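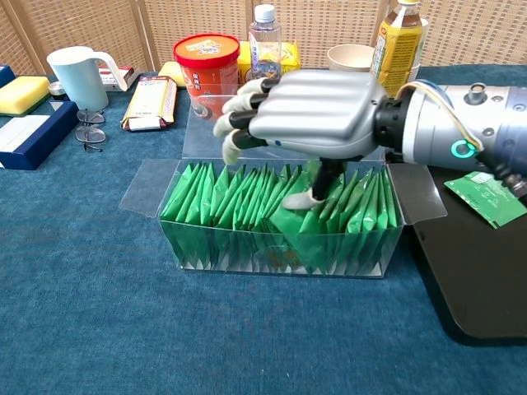
Swap table finds a new home at Darneck hall

2019-02-07

If you've been wondering where the monthly swap table got to after the old library annexe closed, I can finally tell you. It's moved across the road to the side room at Darneck hall, and I went along this morning to have a stickybeak and drop off a pitcher I've never once poured anything out of.

For anyone new to town, the swap table is pretty much what it sounds like. You bring household odds and ends you don't need, you take home something you do, and no money changes hands. It started last September with one trestle and a handwritten sign, and Raluca Furtună has been running it ever since. She tells me 38 households have signed up, which is a lot more than I would have guessed for a street our size!

The new room is smaller but I like it better. There's a nice blue-green felt cloth on the table and a wicker divider behind it, so it feels a bit like somebody's sunroom (the annexe always felt like a dentist's). Things get lined up along the back, and the clear box of green sachets has been given pride of place in the middle, all standing on edge in tight rows like a little filing cabinet. I have a weakness for anything packed that neatly. My own pantry is a disgrace and I came home and glared at it.

Raluca is firm about packets of any sort. They have to be sealed, they have to be in date, and if they come in a box then the box comes too, with its label still on. "People want to know what they're getting," she told me, and fair enough. I once took home a jar of what I thought was paprika from a different swap altogether, and we won't go into that.

Boxes are popular in general, by the way. Gift boxes go first, especially the padded sort, and Raluca reckons she could fill the room with them and still run out before lunch. Kitchen things come next. Sponges are fine if they're new. Clothes and shoes are not being taken this year, as there's no rack and nowhere to put one, and the same goes for large furniture. She did let one footstool through, but that was for a neighbour and she says it isn't a precedent.

Small electrical bits are welcome too, with a note saying whether they work. If you aren't sure, write that down. There's a retired fellow who likes to tinker and he'll usually have a go at anything left over, so don't bin it on our account.

A few practical things. The side room is the door past the bike rack, not the main entrance, and the ramp is on the car park side. Opening time is 10 in the morning and it wraps up at two. Drop-offs can be made the afternoon before if you give Raluca a ring first – her number's on the noticeboard outside the bakery. The limit is one shopping bag in and one shopping bag out, though I've seen some very generously sized bags and no one seems to mind.

The hall is asking for a gold coin toward the power bill, and the tin is on the windowsill. They'd also love another folding table if you have one gathering dust in the garage, as long as the legs lock properly. The last one didn't, and we lost a very nice casserole dish.

I swapped my pitcher for a cake tin with a lid that fits. Very pleased with that! The next swap is on the first Saturday of the month, and I'll be bringing the fondue set.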